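# Monden 핸드헬드 그리퍼

**공급: Zukar / 분류: 수동 조작 그리퍼, 카메라 일체형**

Monden은 작업자가 손에 들고 쓰는 두 손가락 그리퍼입니다. 손잡이의 레버를 당기면 좌우 손가락이 같은 거리만큼 안쪽으로 움직이고, 놓으면 스프링의 힘으로 원래 위치까지 벌어집니다. 손가락의 벌어진 정도는 윗면의 마커를 광각 카메라로 읽어서 구합니다. 구동 모터와 엔코더가 없으므로 정비 대상은 대부분 패드, 마커, 레일, 렌즈입니다.

이 페이지는 본체를 처음 받았을 때의 설치 순서와 이후의 점검, 부품 교체 방법을 다룹니다. 영상 처리 프로그램의 사용법은 별도 설명서를 보십시오.

*페이지 수정일: 2019년 11월 22일*

## 기본 사양

| 항목 | 내용 |
|---|---|
| 손가락 수 | 2 |
| 최대 벌림 폭 | 75 mm |
| 구동 방식 | 손 레버, 스프링 복귀 |
| 손가락 색상 | 검정 |
| 안쪽 패드 | Petersen 교체형, 주황빛 갈색 |
| 마커 | 흑백 사각형, 손가락마다 한 장 |
| 카메라 | 광각 렌즈, 본체 상부 고정 |
| 운반 케이스 포함 무게 | 2,178 g |

## 구성품

- 그리퍼 본체(손가락 한 쌍 장착 상태)
- 카메라와 고정 브래킷
- Petersen 패드 한 쌍(예비)
- 마커 시트
- 육각 렌치, 패드 분리용 플라스틱 헤라
- 렌즈 천
- 운반 케이스

Pornex 레일 윤활제는 본체에 포함되지 않습니다. 소모품 주문서에서 따로 선택하십시오.

## 처음 설치할 때

1. 케이스에서 본체를 꺼낼 때는 손잡이를 잡습니다. 손가락이나 브래킷을 잡고 들어 올리지 마십시오.
2. 레일 양 끝에 끼워진 운송용 스페이서를 뺍니다. 스페이서가 끼워진 상태로 레버를 당기면 연결 링크가 휠 수 있습니다.
3. 레버를 끝까지 천천히 당겼다 놓기를 몇 차례 반복합니다. 좌우 손가락이 동시에 출발하고 동시에 멈춰야 합니다.
4. 카메라 브래킷을 본체 홈에 밀어 넣고 고정 나사 두 개를 번갈아 조입니다. 한쪽을 먼저 완전히 조이면 카메라가 기울어집니다.
5. 케이블을 손잡이 뒤쪽 클립에 끼웁니다. 손목을 돌렸을 때 케이블이 레버에 닿지 않을 만큼 여유를 둡니다.
6. 화면을 켜고 양쪽 마커가 모두 보이는지 확인합니다. 손가락을 완전히 벌린 상태와 완전히 닫은 상태에서 각각 확인하십시오.

손가락이 똑바로 움직이는데 한쪽 마커만 화면 가장자리로 치우친다면 브래킷 각도를 다시 맞춥니다. 마커를 옮겨 붙여서 맞추면 안 됩니다.

## 영점 맞추기

패드나 마커를 교체한 뒤, 또는 본체를 떨어뜨린 뒤에는 영점을 다시 잡습니다.

먼저 레버를 끝까지 당겨 패드가 서로 닿게 하고, 그 상태에서 닫힘 위치를 저장합니다. 힘을 지나치게 주면 패드가 눌려 실제보다 좁은 값이 들어가므로 패드가 막 닿는 지점에서 멈춥니다. 다음으로 레버를 완전히 놓고 열림 위치를 저장합니다. 두 값의 차이가 75 mm로 표시되면 끝입니다. 값이 맞지 않으면 레일 끝에 이물질이 있는지 보고 처음부터 다시 합니다.

## 정기 점검

점검 주기는 여닫은 횟수 500회를 기준으로 합니다. 횟수는 프로그램의 상태 창에 표시되며, 점검을 마친 뒤 직접 초기화해야 합니다.

**패드.** 표면에 갈라짐이나 들뜬 곳이 있는지 손끝으로 만져 봅니다. 오염은 물을 적신 천으로 닦고 그늘에서 말립니다. 알코올과 아세톤은 패드 표면을 굳게 하므로 쓰지 않습니다. 로션이나 세제 용기를 다룬 날에는 주기와 관계없이 닦아 주십시오.

**마커.** 모서리가 말렸거나 검은 부분이 긁혀 희끗해졌으면 교체합니다. 테이프를 덧붙이면 빛이 반사되어 인식이 끊깁니다.

**레일.** 마른 붓으로 먼지를 털고 Pornex 윤활제를 레일 양쪽에 한 방울씩 바릅니다. 레버를 여러 번 움직여 고르게 퍼지게 한 다음 밖으로 밀려 나온 것은 닦아 냅니다. 패드에 윤활제가 묻으면 물체가 미끄러집니다.

**렌즈.** 동봉된 천으로 가운데에서 바깥쪽으로 닦습니다. 광각 렌즈는 앞으로 튀어나와 있어 책상에 엎어 놓으면 바로 흠집이 납니다.

**나사.** 브래킷과 손가락 고정 나사의 풀림을 확인합니다.

## 패드 교체

손가락 안쪽 아래 모서리에 헤라를 넣고 위로 천천히 밀어 올립니다. 금속 공구를 쓰면 손가락에 홈이 생겨 새 패드가 뜹니다. 남은 접착제를 긁어낸 뒤 새 패드를 아래쪽 턱에 맞추고, 아래에서 위로 눌러 붙입니다. 패드는 반드시 좌우를 함께 바꾸십시오. 한쪽만 새것이면 두께 차이로 닫힘 위치가 중심에서 벗어납니다.

교체한 패드는 하룻밤 두었다가 사용하고, 사용 전에 영점을 다시 맞춥니다.

## 교체 후 작업 확인

실제 작업 환경에서 화면을 한 번 확인합니다. 손가락 사이에 물체를 두고 좌우 마커가 가려지지 않는지, 안쪽 패드가 물체의 양옆에 고르게 놓이는지 봅니다. 튜브처럼 쉽게 눌리는 용기는 레버를 천천히 당기면서 모양이 변하기 시작하는 지점을 확인해 둡니다.
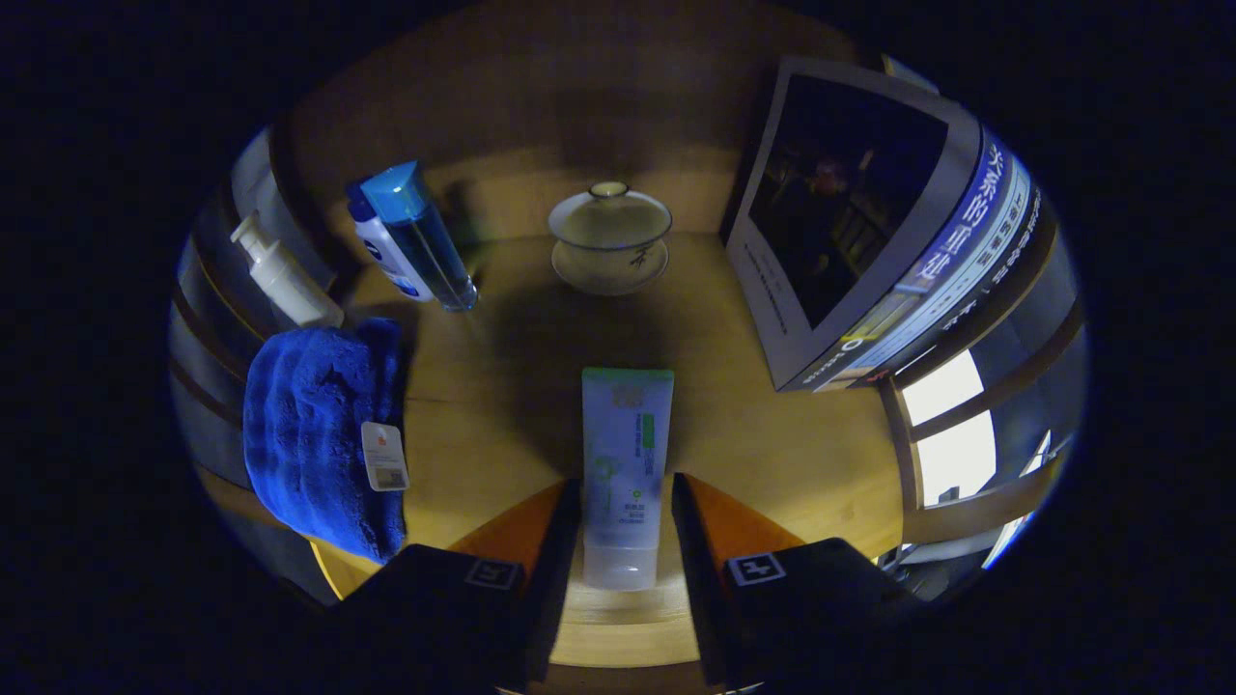
*원형 나무 테이블, 좌우 손가락 사이에 세워진 튜브형 세안제. 양쪽 손가락 윗면에 마커가 있다.*

창문이 가까운 자리에서는 밝은 부분에 노출이 맞춰져 마커가 어둡게 나올 수 있습니다. 이때는 자동 노출을 끄고 마커의 흑백 경계가 또렷해질 때까지 값을 조정합니다. 뚜껑이 있는 도자기나 키가 큰 병을 함께 놓고 작업한다면, 손가락을 완전히 벌린 채로 주변 물체에 닿지 않고 들어갈 수 있는지도 확인하십시오.

## 증상별 조치

| 증상 | 확인할 곳 | 조치 |
|---|---|---|
| 한쪽 손가락이 늦게 움직임 | 레일, 연결 링크 | 레일 청소 후 윤활. 계속되면 링크 점검 의뢰 |
| 레버를 놓아도 다 열리지 않음 | 복귀 스프링, 케이블 걸림 | 케이블 정리, 스프링 교체 |
| 벌림 폭 값이 튐 | 마커, 조명 | 마커 교체, 노출 고정 |
| 화면이 뿌옇게 보임 | 렌즈 | 렌즈 천으로 닦기 |
| 닫았을 때 패드가 어긋남 | 손가락 고정 나사 | 나사를 풀고 손가락을 맞춘 뒤 다시 조임 |

복귀 스프링은 사용자가 교체할 수 있습니다. 손잡이 커버를 열면 스프링이 튀어나올 수 있으니 보안경을 착용하고 작업하십시오. 연결 링크와 카메라 내부는 분해하지 말고 수리를 접수해 주십시오.

## 보관

레버를 놓아 손가락이 열린 상태로 케이스에 넣습니다. 닫힌 상태로 오래 두면 스프링이 약해지고 패드에 눌린 자국이 남습니다. 렌즈 덮개를 씌우고, 햇빛이 직접 드는 선반은 피합니다.

## 소모품과 수리 접수

패드, 마커 시트, 복귀 스프링, 윤활제는 Zukar 소모품 주문서에서 품목별로 주문할 수 있습니다. 4월 이전에 출고된 본체는 패드 아래쪽 턱의 모양이 달라 현행 패드가 맞지 않으므로 주문서에 구형으로 표시해 주십시오.

수리를 보낼 때는 카메라를 브래킷에서 분리하지 말고 본체와 함께 케이스에 넣어 보내십시오. 손잡이 바닥면의 일련번호와 증상, 마지막으로 영점을 맞춘 날짜를 접수서에 적어 동봉하면 됩니다.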